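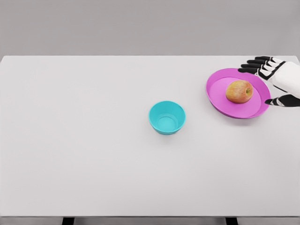 Den Apfel umlegen lassen: Wie man ein Küchenteam auf einen Greifroboter vorbereitet

Wer in einer Betriebsküche arbeitet, kennt die Stunde vor der Ausgabe. Da werden Schalen gerichtet, Obst verteilt, Teller geschoben, und irgendwann tut einem der Rücken weh. Bei uns in der Kantine von Trinholm soll ein Teil davon künftig maschinell laufen, und weil ich das Team durch die Umstellung begleitet habe (und dabei einiges zweimal machen musste, was beim ersten Mal hätte klappen können), schreibe ich auf, wie wir vorgegangen sind. Die Anleitung richtet sich an Küchenleitungen und Schichtverantwortliche. Programmieren muss dafür keiner können.

Wir üben zuerst in der Simulation, bevor am Ausgabeband überhaupt etwas umgebaut wird. Unsere läuft in Mitico, es geht aber genauso gut mit anderen Programmen, solange man Tisch, Geschirr und Lebensmittel einzeln verschieben kann.

Schritt 1: Eine einzige Aufgabe aussuchen

Bitte widersteht der Versuchung, gleich die ganze Obststation nachzubauen! Wir haben mit einem Handgriff angefangen, den alle kennen: Der Apfel liegt auf dem rosa Teller und soll in die türkisfarbene Schale. Mehr steht nicht auf dem Tisch. Das sieht erst einmal nach wenig aus, und ich habe von den älteren Kolleginnen auch ein paar freundliche Seufzer geerntet, aber gerade an so einem kleinen Vorgang lässt sich gut besprechen, was man von der Maschine erwartet.

Schreibt die Aufgabe in einem Satz auf, so wie ihr sie einer Aushilfe am ersten Tag erklären würdet. Dazu kommen Anfang und Ende. Bei uns lautet das so:

Anfang: Apfel auf dem Teller, Schale leer, Hand geöffnet neben dem Teller.
Ende: Apfel in der Schale, Teller leer, Hand wieder weg vom Geschirr.

Den letzten Halbsatz hatten wir vergessen. Die Hand blieb dann nach dem Ablegen über der Schale stehen, und in der echten Küche hätte da niemand mehr hineingreifen können.

Schritt 2: Die Leute fragen, die es täglich machen

Setzt euch mit der Frühschicht zusammen, am besten nach der Ausgabe, wenn der Kaffee durch ist, und schaut euch die Startstellung gemeinsam am Bildschirm an. Bei uns kam in der ersten Runde mehr heraus als in sämtlichen Vorgesprächen mit der Planung. Eine Kollegin wollte wissen, weshalb der Teller so weit hinten steht, sie würde ihn sich immer heranziehen. Ein Kollege fragte, was mit einem Apfel geschieht, der eine Druckstelle hat. Sehr gute Frage! Die Maschine sortiert bei uns nicht aus, das bleibt Handarbeit, und so steht es jetzt auch im Ablaufplan.

Notiert solche Einwände wörtlich. Später, wenn sie in Stichpunkte übersetzt sind, geht leicht verloren, was gemeint war.

Schritt 3: Durchläufe ansehen und sortieren

Lasst die Aufgabe oft laufen und verschiebt dabei Schale und Teller jedes Mal ein wenig. Wir sind auf 1178 Durchläufe gekommen, davon haben 794 den Endzustand aus Schritt 1 erreicht. Die übrigen haben wir auf zwei Stapel verteilt:

Harmlos: Der Apfel bleibt liegen, die Hand fährt zurück, ein Mensch übernimmt.
Nicht harmlos: Geschirr wird verschoben oder gekippt, der Apfel rollt vom Tisch.

Um den zweiten Stapel kümmert ihr euch zuerst. Und lasst bitte Leute aus der Küche mitsortieren, auch wenn es länger dauert. Ein Teller, der eine Handbreit verrutscht, galt unserer Technik als Erfolg. Am Band steht an dieser Stelle schon das nächste Tablett.

Schritt 4: Klären, was aus der gewonnenen Zeit wird

Diesen Punkt würde ich heute viel früher ansprechen. Sobald eine Roboterhand auf dem Bildschirm zu sehen ist, denken alle an den Dienstplan, und wenn dann keine Antwort kommt, wird sie eben in der Umkleide erfunden. Wir haben schriftlich festgehalten, dass die Schichtstärke während der Probezeit gleich bleibt, dass zwei Personen je Schicht für die Bedienung geschult werden und dass diese Schulung als Arbeitszeit zählt. Wer lieber beim Schneiden und Abschmecken bleibt, darf das.

Ein paar Dinge ändern sich trotzdem. Die Obststation war für manche der ruhige Platz, an dem man sich nach dem Herd kurz erholt hat. Fällt sie weg, braucht es einen anderen ruhigen Platz in der Rotation. Bei uns ist das jetzt die Kasse am Nebeneingang, noch nicht ideal, aber besser als gar keiner.

Schritt 5: Der erste Tag am echten Tisch

Fangt an einem Montag an, da ist bei uns am wenigsten los. Vorher prüfen:

Tisch abräumen, nur das Geschirr der Aufgabe bleibt stehen.
Bereich der Hand am Boden abkleben.
Alle haben den Stopptaster einmal selbst gedrückt.
Obst von Hand kontrolliert.

Lasst die alte Station daneben aufgebaut, mindestens die erste Woche. Das nimmt viel Druck heraus, und wenn der Roboter einmal steht, geht die Ausgabe eben wie früher weiter.

Die Vorlage für das Einwände-Blatt aus Schritt 2 liegt im Teamordner unter „Obststation“, gleich hinter dem Putzplan.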